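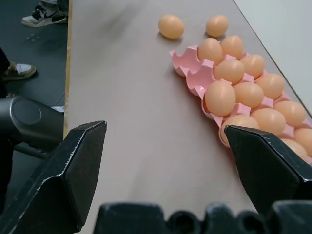
I've been selling egg trays out of my shed for long enough to know what people ask first, and it's always "will my eggs fit?" So let me start there. The Veres 15 is our pink molded tray, three rows of five, and it's made for ordinary mixed eggs, the kind you get when your hens haven't agreed on a size! Some of mine stand up nice and tall, some flop over on their sides, and you'll even get that one big egg in an outside cup that makes its neighbors look small. You can leave them however they land, or turn them upright if you're fussy like me.

The pointed dividers are my favorite part. They come up between the cups, so each egg has a little something around it, and there's still room to get your fingers in when you want to lift one out. My old trays had low, flat walls and I was forever knocking eggs together (so much scrambled egg that year).

Veres 15 egg tray, pink
Cups: 15 (3 rows of 5)
Color: pink
Material: molded plastic
Sold in: packs of 4, or the 40-tray box
Lid: none, sold separately as the Wolard sleeve
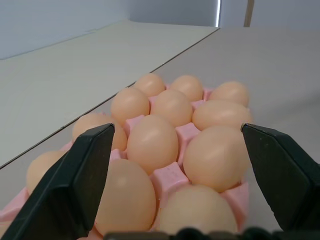
About the color. I know, I know. We ordered the first batch in pink on a whim and I fully expected to be stuck with it, and then it outsold the gray by so much that I stopped carrying the gray. Brown and tan eggs look lovely in it. If you sell at a farm stand or leave eggs on the porch for neighbors, folks remember the pink ones, and they bring them back too.

Washing is easy. Warm water, a drop of dish soap, a soft brush down in the cups, then stand the tray on its edge to drain. Please keep it out of the dishwasher! I tried a Veres on the bottom rack last November and it came out shaped like a potato chip. A tray that has warped won't stack, and I can't take it back for that.

Stacking, while I'm on it: empty trays nest into each other and take up next to no shelf space. I wouldn't stack full ones without the sleeve. Sowmya Menon, who buys for the Clultbridge farm shop, does it with a sheet of cardboard in between and swears by it, but she has steadier hands than I do.
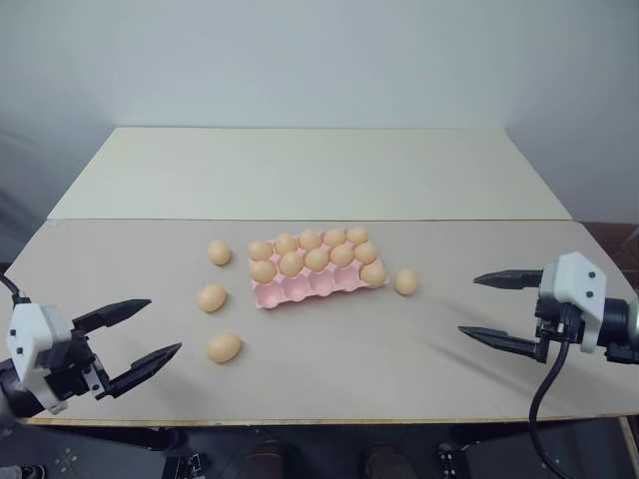
How I fill mine, for what it's worth: I set the tray down on the table at a bit of an angle to me, fill the back row first and work forward. That way my sleeve isn't dragging over eggs I've already put in. Loose eggs wait on the table off to the side, and I pick each one up and give it a quick look for hairline cracks before it goes in. Do this on something flat, please. Eggs roll, and they always seem to roll toward the dog.

One thing to know before you order: goose eggs won't go in, and duck eggs are hit or miss. Bantam eggs fit but they sit low in the cup and rattle a bit if you carry them in the car. For those I'd point you to the Sullero small-cup tray, same pink, same price.

Shipping is flat rate on packs of 4. The 40-tray box goes out on its own label because of the size, so it can turn up a day or two after the rest of your order. If you need 250 trays or more, write to me before you check out and I'll work out a better price by hand.

Item number 258. Questions go to Karthikeyan Unnithan (me!) through the contact form, and I answer most evenings once the hens are in.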